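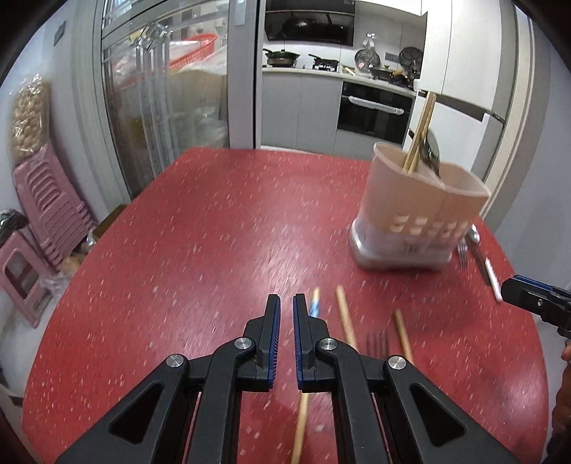
Pleteo Bench Notes
@pleteobench
Dec 17, 2022

OK, gripper thread, as promised to everybody who asked after the October one. Long one, get a snack.

Quick catch-up if you're new: I'm building a pair of hand-held grippers at home, and the same fingers are supposed to bolt onto a small arm later. Squeeze with your hand first, let a motor squeeze second. The project is called Brirnida and no, it doesn't stand for anything, I just liked how it sounded.

The job I picked is putting away silverware. Chopsticks, forks, spoons, off the table and into the utensil holder. I figured that'd be a nice easy starter. It is a terrible starter!!

A chopstick is skinny, it rolls, and it's lying flat on a hard surface, so your fingertips have to get down to table level and stay parallel while they close. Mine did neither. The first set came in at a slant and just spat the thing across the kitchen.

So version one was a plain scissor pivot. One bolt, two arms, done in an evening. The tips swing in on an arc, so they only meet square at one opening width. Great for a sponge. Useless for anything thin.

Version two is the linkage. Four-bar on each side, so the fingers stay parallel all the way in. I cut triangles out of the frame pieces to save weight, and then I was so pleased with how they looked that I went back and put in more than I needed. One cracked. I put some of them back.

Pivots! I spent way too long on pivots. Bare screws in printed holes felt fine for a day and then got sloppy, and slop at the pivot turns into a lot more slop at the fingertip. I ended up reaming the holes and using proper shoulder screws with the silver caps on top. The wobble is mostly gone. I'd like it all gone, but I have a job.

Hardware came from Van Leeuwen, the little surplus place by the bus depot (cash only, closes whenever they feel like it). I went in for screws and came out with screws, a bag of springs and a pulley I have no plan for.

Now the pads, which is what most of you wanted to know about. The blue ribbed strips are soft printed pads, glued to the inside face of each finger. I tried smooth ones first and a chopstick would pivot in the grip like a propeller. Ribs running across the finger hold it a lot better.

Somebody last time suggested sandpaper. I tried sandpaper. It grips like crazy and it also eats the chopsticks, so now I own some fuzzy chopsticks.

Glue notes, for the people who like glue notes: superglue goes brittle and the pad peels off from the tip. Contact cement has held so far. Rough up the black plastic first, wait longer than you want to, then clamp it between two scraps of wood.

Springs. Too strong and your hand is cooked after ten minutes, too weak and the fingers don't open back up by themselves. I wound up with a light one and I'm happy with it for me. My hands are small, though, so I'm adding a second mounting hole for people who want more push.

Testing is on the kitchen table, the red speckled one. My bench out in the garage is pale wood and I honestly thought I'd do everything out there, but the kitchen has the real mess, the real holder with the drain slots, and the kettle.

And with two grippers going you need elbow room. A pair of hands with a gripper each takes up so much more table than you'd think — we keep clacking knuckles over the same fork.

Best trick so far for a chopstick that's lying flat: don't go for the middle. Come in near one end, pinch, and tilt it up before you lift. In the middle it seesaws. I had been going for the middle for weeks.

Forks are easier than chopsticks, no contest. You get the neck between the pads and the shape stops it from sliding. Spoons depend on which way up they are. A spoon sitting bowl-up rocks when you touch it and then you're chasing it.

The hardest part is the last inch. Getting a chopstick down into the holder when there are already others leaning in it. They cross, they jam, your hand wants to wiggle and the gripper doesn't wiggle. I do it by going in steep and letting go late.

I log every try in a notebook because the spreadsheet made me sad. Total so far is 2,355 tries, and 1,548 of those ended with the utensil in the holder. Before you ask, that includes all the scissor-pivot days, so it's dragged way down by my early work.

For the last session I did 20 in a row without dropping one and then put the gripper down and walked away like a champion.

Still on the list: a stop so the fingers can't close past each other, a better trigger (mine pinches the side of my finger), and tips that are thinner at the very end. The thin tips are the scary one, they snap if you look at them wrong.

The motor mount is drawn but not printed. It's named Deneo in my folder so the two sets of files don't get mixed up — which they did, in October, and I printed the wrong part overnight.

Files go up once I've fixed the trigger. I don't want anyone else's finger on my conscience. If you build one before that from the old drawings, swap the pivots at least, please.

More when the thin tips are off the printer. I'm going to go find the chopstick that rolled under the stove.

214 shares · 5 comments

Comments

kerf_and_coffee: The late release thing is so right. I do the same with dowels and a pick-up tool. What infill are you running on the linkage arms?

pleteobench: 40 percent on the arms, solid on the finger ends. The cracked one was lighter than that and it showed.

slowsolder: would you consider bushings in place of reaming? Asking because I have a whole drawer of them and no reamer

pleteobench: Yes! I only reamed because I had one. If you've got bushings, use those and tell me how they feel after a week.

tinymotorclub: My vote is thin tips in nylon. A pain to print but they bend before they snap. Also please write up the spring part numbers when you post the files, I've bought the wrong ones twice.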